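About the Wokeck School of Strings

The Wokeck School of Strings is a not-for-profit music school offering tuition in classical guitar, violin, viola and cello to students of all ages. The school teaches at two centres, its main building in Birnville and a smaller studio in Oakley, and presents a regular program of student and guest recitals in both towns.

Our history

The school began as a guitar class held in the supper room of the Birnville Mechanics' Hall. Violin was added at the request of families whose older children were already enrolled, and the cello program followed when the school moved to its present building on Kutside Road. The building was formerly a seed merchant's office. Its front rooms were converted to teaching studios, and the old sample store at the rear, which has a high ceiling and a timber floor, became the recital room.

The Oakley studio opened later to serve students who had been travelling to Birnville after school. It has two teaching rooms and a waiting area, and is open on weekday afternoons during term. Ensemble rehearsals and all examinations continue to be held in Birnville.

Our teaching

Each student receives an individual weekly lesson of 30, 45 or 60 minutes, according to age and level. Beginners on guitar learn to read notation from the first term. Young string players may start by ear, and are introduced to reading once a comfortable playing position has been established. Students are welcome to prepare for graded examinations, but are not required to do so, and many adult students choose a program of repertoire agreed with their teacher at the start of the year.

There are 11 teachers on staff. All hold a tertiary qualification in music performance or music education, and all maintain a current working with children clearance. Teachers meet each term to review student progress, and a written report is sent to families at the end of each semester.
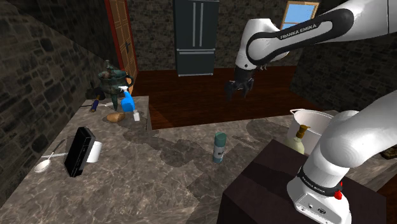
Two-finger gripper and aerosol can at the counter.

Ensembles

Students who have completed their first year are invited to join an ensemble. The Junior Strings and the Guitar Ensemble rehearse weekly during term. The Chamber Program is open to senior students by audition, and places players in trios and quartets under the guidance of a staff member. Participation in an ensemble is included in the tuition fee for students enrolled in lessons of 45 minutes or longer. Other students pay a reduced term charge.

Adult learners who do not wish to take individual lessons may enrol in the evening guitar class, which begins at 6.30 pm and requires no previous experience.

Recitals and concerts

The recital room seats a small audience and is used throughout the year for student performances, teacher recitals and visiting artists. Student recitals are free to attend. Tickets for guest concerts are sold through the school office, with a concession price for students, pensioners and families of enrolled students. The annual Kutside Concert, held in April, brings together all of the school's ensembles and closes with a work for combined strings and guitars.

The school's recitals favour music written for the instruments taught here, from Renaissance lute works in transcription to new pieces by regional composers. Programs are available at the door and include notes prepared by senior students.

Music library and instrument hire

The school library holds 2752 scores, method books and sets of ensemble parts. Enrolled students may borrow up to four items at a time. Much of the guitar collection came to the school as a bequest, and includes several editions that are now out of print. These may be consulted in the library but may not be taken home.

Fractional-size violins and cellos, and small guitars suited to younger players, are available for hire by the term. The hire fee covers one change of strings each year. Families are asked to report any damage promptly and not to attempt repairs at home.

Governance and support

The school is managed by a board elected at the annual general meeting. Income from tuition, hire and ticket sales meets the greater part of its operating costs, and the balance is provided by donations. A bursary fund assists students whose families could not otherwise meet the cost of lessons. Applications are treated in confidence and are considered before the start of each semester.

Enrolment

New students are accepted at the beginning of each term where places are available. A trial lesson can be arranged at either centre. Enrolment forms, the current fee schedule and the term calendar may be obtained from the office in Birnville, which is open from 10 am to 5.30 pm on weekdays during term.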